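Breakfast Is Served, Eventually

An open day in April, and a great deal of standing around watching a machine think about toast

The sign on the door of the Floseo building said ROBOTS THIS WAY with an arrow pointing at the restrooms. I took this as a good omen. Any outfit that can't aim an arrow is unlikely to take over the world before lunch.

Floseo holds its open day every April in Suite 2405 of an office park outside Rana, a town otherwise known for its gravel. The company is small, with 25 people on the payroll, and most of them had been pressed into service as tour guides. Mine was Azlan Krishnan, a tall engineer with a lanyard and the patient manner of someone who has explained the same thing to a great many uncles.

"People come in expecting it to walk," he said, leading us past a coffee urn. "It doesn't walk."

It also doesn't talk, vacuum, or fold a fitted sheet, which ruled out everything I had planned to ask it to do. The project is called Nenard, and Nenard sets the table. It has been learning to set the table for 3 years.

I want to be fair about this. I have a nephew who has been learning to set the table for longer than that, and he comes with eyes.

The morning crowd gathered at the demonstration bay a little after ten. There was a scout troop, a couple of retired machinists who stood at the front with their arms folded, and a man from a firm called Sevov who wrote in a notebook and shielded it with his hand like a kid guarding a spelling test. A woman next to me asked whether the thing could do Thanksgiving. Krishnan said they were starting with breakfast.

Spyros Drakos runs the bay. He has a gray beard and a stool, and he spends his working days on the second looking into a pale gray box where the first, I suppose, would only get in the way. Before Floseo he fixed commercial dishwashers. He considers this a promotion, though he told me the dishwashers were better at finishing.

"A plate is easy," Drakos said. "A plate wants to be picked up. A fork lies there and hates you."

He has strong feelings about forks. They are thin, they are shiny, and they sit so flat on a table that a gripper has to come in at just the right angle or it ends up pinching air. Spoons are a little kinder. Knives he declined to discuss in front of the scouts. Over the winter the team ran 200 practice rounds on cutlery alone, and Drakos sat through all of them, eating real sandwiches beside the pretend ones.

The training works by repetition. A person guides the arms through the job, the software studies what the person did, and then the software has a try by itself while everyone holds their breath. Then somebody moves the mug a little and they start over. That last part matters more than I would have guessed. A machine that can only find a mug in one spot is about as useful as a waiter who can only serve table six.

One of the machinists wanted to know why they didn't bolt everything down. Drakos asked him if he bolted things down at home. The machinist said he'd thought about it.

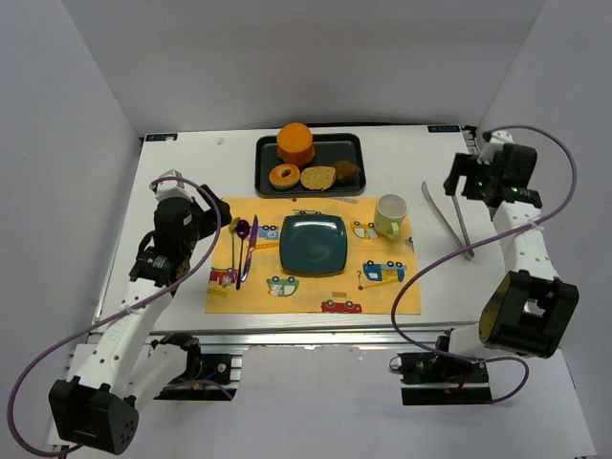
Full place setting, two arms, no coffee: the Nenard table with its menu on the tray at the back. The placemat's cranes and trucks are strictly decorative.

The menu got the biggest reaction from the scouts, who were pleased to see a donut and disappointed to learn it was a toy. There was a slice of toast as well, and a tall orange item that started a lively debate. Half the troop held out for cheese. The other half said cake. Krishnan was asked to rule and said that, from the robot's point of view, it was a cylinder.

As for the placemat, I had pictured something in clinical beige. Drakos likes the busy print. If the arms can tell a fork from a cartoon fire hazard of trucks and dots, he figures they can handle your grandmother's tablecloth.

We stayed for most of an hour. The man from Sevov filled four pages. The smallest scout asked if the robot ever got to eat the donut, and Krishnan crouched down and gave her a long, serious answer about electricity that she plainly did not accept.

On my way out I asked Drakos whether he'd have one at home. He said his kitchen was too small, and anyway his wife already tells him where the forks go. Then he slid the stool back up to the box, because the eleven o'clock group was coming in, by way of the restrooms.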